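Strap checks belong on the timesheet

I look after one teleoperation cell at Trokach, and most of what I do there never shows up in anyone's plan. The plan has a line for recording and a line for repairs. It has no line for the half hour before recording, when the controllers get strapped on and the cables are led away from the wrists.

I think that time should be booked as work. On Monday we lost the morning to a controller that had crept round on the back of the glove. Every movement recorded after the slip was off by the same angle, and Rebecca Negri had to throw out 34 takes.

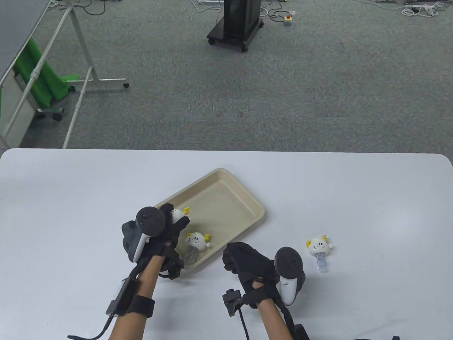 Controllers on both gloves, wrist sensors cabled, toys and tray on the table.

The fix is dull. Seat the controller, tighten the strap, make a fist, open it, tighten again. Then check the sensor on the forearm and see that its cable has enough slack to reach the far side of the tray. Geert Verstraete wanted a printed jig for this, and Clirna quoted us 965 euros for a pair. I would sooner spend it on spare straps.

Gloves are the other thing. They stretch, and a mount that was tight in March is not tight now. We swap ours after some 200 sessions, a number Anum Mirani picked and which has held up well enough.
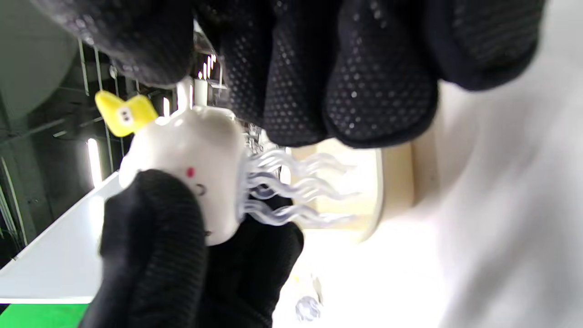 Small, smooth objects show up a bad fit sooner than anything else. With a big box you can be slightly out and still get a usable grasp. With a toy that fits inside your fist you can't, and the person wearing the gloves starts correcting for it without noticing — then the correction is in the data as well.

So put 30 minutes on the sheet, with a name against it. Sekar Sitompul says the planners will only cut it again. They may, but at least they would have to cross it out first.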